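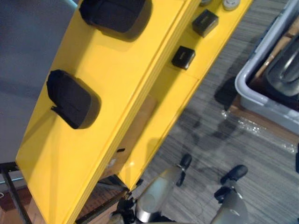
Das Wasser von Plesholm

Im Prospekt stand, die Quelle sei 2067 Jahre alt. Ich habe die Zahl zweimal gelesen und dann den Mann am Schalter gefragt, wer im ersten Jahr mitgeschrieben habe. Er lächelte, als hätte ich etwas Nettes über das Wetter gesagt, und schob mir die Kurkarte hin.

Plesholm liegt eine halbe Stunde hinter Altenton, am Ende einer Straße, die für den Ort zu breit ist. Meine Schwester hatte mir den Aufenthalt geschenkt. Sie war im Frühjahr dort gewesen und seither, wie sie sagte, ein anderer Mensch. Mir kam sie vor wie vorher, nur etwas ärmer. Aber ich schlief seit dem Tod unserer Mutter schlecht, und wer schlecht schläft, dem gehen irgendwann die Argumente aus.

Man trank morgens nüchtern und abends vor dem Essen. Das Wasser kam lauwarm aus einem Messingrohr in der Wandelhalle und schmeckte nach Münzen. Neben dem Rohr hing die Analyse, gerahmt, unterschrieben vom Institut Lutetora. Ich hatte nie von einem Institut Lutetora gehört. Eine Adresse fehlte. Unter den Mineralien war auch »Lebensspannung« aufgeführt, mit dem Wert 77, ohne Einheit.

»77 was?«, fragte ich die Frau, die die Becher ausgab.

»Das ist ein sehr guter Wert«, sagte sie.

»Und was wäre ein schlechter?«

Sie überlegte, das muss ich ihr lassen. Dann sagte sie, so etwas hätten sie hier noch nie gehabt.

Am Tisch im Speisesaal saßen wir zu viert. Ein pensionierter Landvermesser, der seine Knie für das Wasser sprechen ließ und dabei den Aufzug benutzte. Ein Ehepaar, das zum neunten Mal da war. Ich fragte, warum man neunmal kommen müsse, wenn es doch helfe. Die Frau legte das Messer hin. Ihr Mann sagte, er gehe ja auch jeden Tag essen, obwohl er gestern satt geworden sei. Darauf fiel mir nichts ein, und ich nahm ihm das den ganzen Abend übel.

In der zweiten Nacht lag ich wach und hörte die Rohre. In der dritten auch. In der vierten stand ich auf, zog den Mantel über den Schlafanzug und ging hinunter, weil ich wissen wollte, ob die Quelle nachts läuft. Eine Quelle müsste nachts laufen. Ein Wasserhahn nicht.

Die Wandelhalle war offen. Das Messingrohr tropfte. Hinter der Wand, dort, wo laut Prospekt der Fels begann, stand eine schmale Tür mit dem Schild einer Firma Sitompul, Pumpen und Wassertechnik, und hinter der Tür brummte es. Ich legte die Hand auf das Holz. Es war warm. Ich kann nicht sagen, dass ich überrascht war. Eher so zufrieden wie jemand, der in der eigenen Manteltasche die verlorene Quittung findet.

Auf der Bank am Fenster saß die Frau mit den Bechern. Sie trug keine Schürze und hatte die Schuhe ausgezogen.

»Können Sie auch nicht schlafen?«, fragte sie.

»Ich wollte nachsehen.«

»Und?«

»Da ist eine Pumpe.«

»Natürlich ist da eine Pumpe«, sagte sie. »Wie soll es denn sonst hochkommen?«

Ich sagte, im Prospekt stehe etwas von eigener Kraft. Sie sagte, den Prospekt schreibe jemand in Altenton, der nur einmal hier gewesen sei, bei Regen. Dann rückte sie ein Stück, und ich setzte mich – nicht gern, der Stein war kalt. Wir redeten über den Preis von Heizöl und über ihren Hund, der nur noch auf einem Ohr hörte. Irgendwann erzählte ich von meiner Mutter. Dass sie mir in der letzten Woche immer wieder dieselbe Frage gestellt hatte und ich beim letzten Mal aus dem Zimmer gegangen war. Die Frau fragte, welche Frage. Ich sagte es ihr. Sie nickte und gab mir keinen Rat.

Danach schlief ich bis in den Vormittag und verpasste das Wasser.

Bei der Abreise sollte ich einen Bogen ausfüllen. Beschwerden vorher, Beschwerden nachher, dazwischen ein Pfeil. Ich schrieb, dass ich in einer Nacht gut geschlafen hätte, ausgerechnet vor dem Morgen, an dem ich nichts getrunken hatte, und dass eine Nacht gar nichts beweise, weder dafür noch dagegen. Der Mann am Schalter las es, stempelte und legte den Bogen auf den Stapel mit den Erfolgen.

»Aber da steht doch –«, sagte ich.

»Gut geschlafen«, sagte er. »Steht da.«

Meine Schwester holte mich am Bahnhof ab. Sie sah mich lange von der Seite an, an der Ampel dann noch einmal, und sagte, man merke es schon. Ich fragte, woran. Sie sagte, ich würde weniger fragen.

In meiner Tasche lag eine Flasche von dem Wasser. Der Mann hatte sie mir aufgedrängt, neun Euro, und ich hatte bezahlt. Sie steht jetzt im Kühlschrank hinter der Milch. Auf dem Etikett ist ein Haltbarkeitsdatum, im Juli läuft es ab.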